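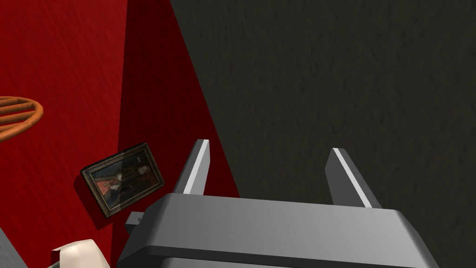
Transcript workshop, Monday, bench notes

Started just before nine with the Siltness hearing recordings. These are the foreign affairs evidence sessions, the ones where members question visiting delegations about detained activists, and I have been looking forward to them for ages. 54 recordings in the batch. Femke De Haan had already sorted them by session, so I could get straight to the listening.

Aim for the day: find out whether we can mark who is speaking, in which language, and whether we are hearing the member or the interpreter. At the moment our transcripts mix all of that up, and anyone quoting from them is quoting a bit of everybody.

Morning

Took the longest session first, the one on the Drellora border prisoners. What a recording! The chair opens in Dutch, switches to French for the second guest, and then reads a letter in English, all inside the first few minutes. The interpreter is a beat behind throughout and very good, but she tidies. The member says (my rough version) "we have asked and asked and asked and you send us a brochure", and the interpreter gives "we have repeatedly requested this information". Both are fair. Only one of them is what the member said, and a reader ought to be able to get at it.

So, new tags, tried by hand on paper before touching the template:

SP for the speaker's own words
INT for the interpreter
RD for anything read aloud from a document

RD was Gianni Melis's suggestion and it's the best thing we did all day. So much of a hearing is people reading to each other. Once you pull the read passages out you can see where the real exchange starts, and in the Drellora session it starts very late, after the third guest puts her papers down and just talks. I played that stretch to Gianni and Femke and we ended up listening to the whole answer twice.

Problem with RD: members paraphrase while they read. They skip a line, add "and this is shocking", carry on. Gianni wants to tag every departure. I'd say only where it runs to a full sentence, otherwise the page turns into confetti. Left open.

Timing: 132 speaker changes in that one session, counted off Femke's sheet. The automatic pass found far fewer, mainly by gluing the chair to whoever spoke next. She has a habit of saying "thank you, colleague" over the top of the last word, and the software hears one long sentence. Try a shorter gap setting tomorrow.

After lunch

Marino petition session. Much calmer, one language, one room, lovely clear sound. Used it to check the names. Our list had the petition's lead signatory spelled 3 different ways across the written papers, and the printed agenda had yet another town for him. I have gone with the spelling on the petition itself and put the rest in the notes field so that a search still finds him.

Femke read out the closing statement against my draft and caught two slips:
- "sanctions" for "sanction" (it matters, he was talking about one measure)
- a missing "not" in the bit on export licences. Very glad of that one. Going back over every negative in the draft tomorrow.

Also found the vote. It's a show of hands, so there's nothing to hear except the chair giving the result, and she gives it off microphone. You can just make out "adopted". Have marked it as unclear until we get the printed minutes. Gianni has written to the records desk to ask.

Grillwood

Only had time for the opening. Almost 400 pages of written evidence came with it, and the member keeps referring to "page twelve" without saying of what. Femke thinks there are several bundles each starting from page one, and I bet she's right. Needs a proper list before anybody transcribes another word of it. The opening speech is terrific, though - short sentences, real anger, hardly a note in front of him by the sound of it. I would happily do that one next.

To do

Put SP, INT and RD in the template, colours later
Gap setting, run Drellora again, compare with Femke's sheet
Check negatives in Marino
List the Grillwood bundles (me and Femke)
Ask Gianni for two worked examples of his stricter RD tagging, so we can argue over something real
Headphones: left side of the blue pair is crackling again, use the other pair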